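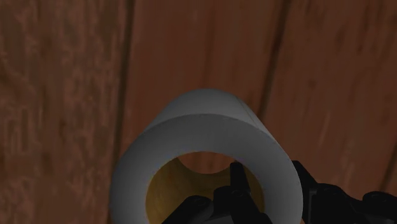
Informes de actividad | Red de comercio de Zerkley

Para: Hilde Van Dijk, Fondo Nilero
De: Lensa Tesfamariam, coordinación de encuentros
Periodo: hasta abril

Los encuentros de tarde siguen según lo previsto. Al último, en el salón de Flirkia, asistieron 115 personas de 146 inscritas. Empezó a las 18:30 y el registro se cerró con retraso porque solo había una mesa de entrada. Para el próximo habrá dos.

La red tiene ahora 373 negocios asociados. El boletín llega a 447 direcciones, entre ellas las de antiguos socios que pidieron seguir recibiéndolo.

Nahom Jemal ha cerrado con Yimer el catering de los dos encuentros que quedan - el precio por persona no cambia. Sigue pendiente el seguro de responsabilidad civil para el acto al aire libre. Abrehet Demissie espera la segunda oferta.

Solicitamos pasar a sonido el importe no gastado en imprenta. Bożena Mazurek enviará el detalle con las facturas.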